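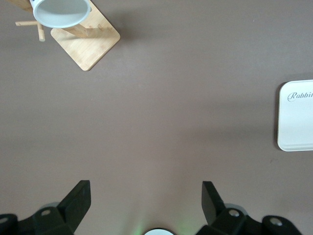 Gripper drops the mug halfway to the tray, no fault logged

Welano
Posted in Arms and grippers

Hi all, in a rush so sorry for the state of this. Arm with a two-finger gripper, taking a mug off a wooden mug tree and setting it on a tray. Pick is fine. Lift is fine. Then somewhere in the swing across the fingers just open and the mug goes. Broke one yesterday, second one bounced — luckily nobody's foot was there. No error, log says grip OK the whole way. Width reads 12 mm at the handle before it lets go. Force set to 320 in the config, was 600 but I turned it down after it chipped a rim. Any ideas? Need it going by tonight.

Mondow
Turn it back up to 600. Done.

Evangelista
Please don't just turn it up. You'll chip another and it won't fix fingers that open by themselves. If they're opening, not slipping, I'd look at the cable first. Mine did this when the wrist turned past a certain point — cable pulled tight, gripper lost power for a blink, came back up in its open postion. Log missed it completely.

Power off at the wall, not just the stop button. Check the plug at the wrist, then the finger screws. Then run the swing slowly with nothing in the fingers and watch the cable. Keep your hands out while its moving.

Dundov
Same fault here, code 674 but only in the controller's own log, not the main one. Worth a look. Put a folded towel under the path til it's sorted.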